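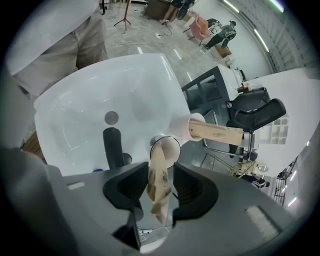 How much does it cost to build a gripper like this at home?

Ours came to almost 300 pounds, and that left out the first set of fingers, which we scrapped. Be wary of any parts list that promises far less. They tend to forget screws, postage and the things you break.

Who is behind the build?

Ruth Henao drew the body and Maribel Yupanqui does the fingers, at the shared workshop in Odcombe. We call the design Liltby. We have nothing to sell.

Will it pick up anything?

No, and we distrust people who say theirs will. Paper is a fair test: a crumpled kraft bag gives way as the fingers close, and a paper cup is easily crushed. We've had a lot of failures with both and expect more.

Why are the two fingers different shapes?

One is tall and angular, the other a curved pad. Ruth thinks the pair copes better with soft things. Maribel isn't convinced, and 2 matching fingers may well return in the next version.

Can I fix it to a robot arm?

In theory. The Cledanura mount has 3 bolts and we have only tried it on one arm, where it worked itself slack within an afternoon. Until that's sorted, hold it by hand.

Does it learn by itself?

It doesn't. A person has to do the job many times over first, and even then we'd want to see it work in a room it hasn't met before.

Where are the drawings?

Ask at the desk for folder 809. The older Ospina drawings from August are in there too — don't print from those, the finger slots are too narrow.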